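Tidy-up robots take centre stage as Dusport students prepare for open evening

June 2024
By the Brarngate Robotics Club press desk 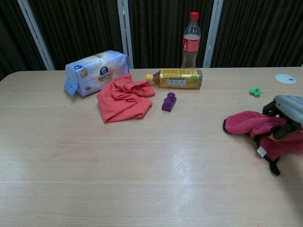 A gripper holds a pink cloth over the practice table, with bottles, tissues and a purple toy brick among the other items. Photo: Brarngate Robotics Club

Dusport – Students at Brarngate College will be opening the doors of their robotics room to families, neighbours and anybody else who fancies a look, as the college's robotics club shares the results of a long and very happy year spent teaching machines to clear a table.

It sounds like a small thing, and the students would be the first to say that they thought so too when they began last November. Picking up a building block went well enough within a few weeks. Cloth was another matter altogether, because it folds and slumps and never lies quite the same way twice, and a good part of the winter term went on working out where a gripper ought to take hold of it.

The club has 72 members this year, our largest number yet, and they come from every part of the college – catering and childcare as well as engineering and computing. Nobody needs to have written a line of code before joining. Newcomers usually start by laying out the table for the others, choosing ordinary things from home such as drinks bottles, packs of tissues and soft cloths, and most of them are asking for a turn at the controls before the afternoon is out.

Over the year the students have logged 3020 practice attempts between them, each one written up in the club's shared notebook with a line or two on what went right or wrong. Those notes have become a bit of a treasure in their own right, and they will be on display at the open evening for visitors to leaf through.

The evening also serves as a warm-up for the Saraç Cup, the friendly contest held each year between Brarngate and our good neighbours at Vorkville College. Teams score up to 100 points for clearing a mixed table into the right trays, and a score of 70 or above earns a place in the final. Vorkville took the cup home last year, and very gracious they were about it, so our students are understandably keen to see it back on the shelf by the canteen door.

Visitors will be able to set out a table of their own for the teams to tackle, talk to the students about their work and, if the queue allows, try the controls for themselves. Younger children are warmly welcome with an adult. There will be tea, squash and a generous spread of cakes from the catering students, and entry is free.

Places do not need to be booked, though schools and youth groups hoping to bring a larger party are asked to let the college office know beforehand so that we can find enough chairs. Reporters and photographers who would like to come along are asked to contact the Brarngate College press desk.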